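Home Stories Archive About Submit

The Fang Trials 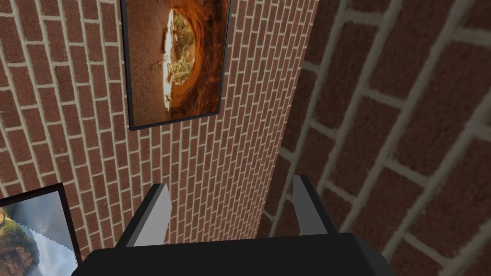 My job at Edirar was picking fingers. I mean that literally! The arm stayed the same and so did the simulator, and all I had to do was decide which pair of fingers went on the end of it: the Fang, which Ghassan Akl had drawn himself and loved like a son, or the boring ones from Hedereo. I'd start every run by swinging the wrist camera past the brick wall and that framed picture of a rock arch (I got very fond of the arch, I wanted to climb through it and eat a sandwich on the other side), and then I'd go to work on the dishes.

"You're still on controller 2?" Ghassan said, leaning over my chair.

"Ulla says it's smoother."

"Ulla isn't paying for it."

Ulla Kokkonen was standing right behind him, by the way, holding her coffee with both hands. She said the old controller shook so badly she could see it from across the room, and he said that was character. I put my headphones back on.

We had 238 runs to get through before the people from Flanusgate came to choose, and I was on number 19. Bowl, pen, bowl, pen. I dreamed about that bowl. In the dream it was full of soup and I was the one being graded. 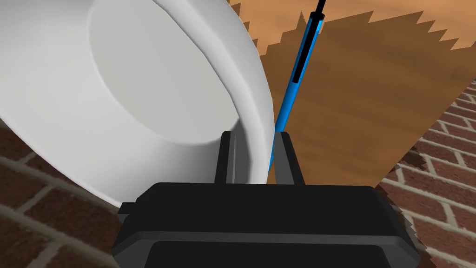
Fingers at the rim, blue pen just behind.

Around lunchtime Ghassan pulled up a chair and stopped talking, which made me nervous. I lined up on the rim, slow, slower, and let the fingers close. Then I lifted. The bowl came up an inch, hung there, and slid off sideways like it had somewhere better to be.

"Friction's set wrong," he said.

"It's the same friction for both."

"Then the bowl is wrong."

I typed "dropped" in the log. He watched me type it. After a while he asked, in a voice I hadn't heard from him before, whether I could maybe try it once more with the wrist turned a little, and I said sure, we had all afternoon, and I reset the bowl.

Comments

Vasanthi Kamath: "Then the bowl is wrong" — I have worked for this man!!

Inese Grigaitė: Wanted to know who Flanusgate picked. Is there a part 2?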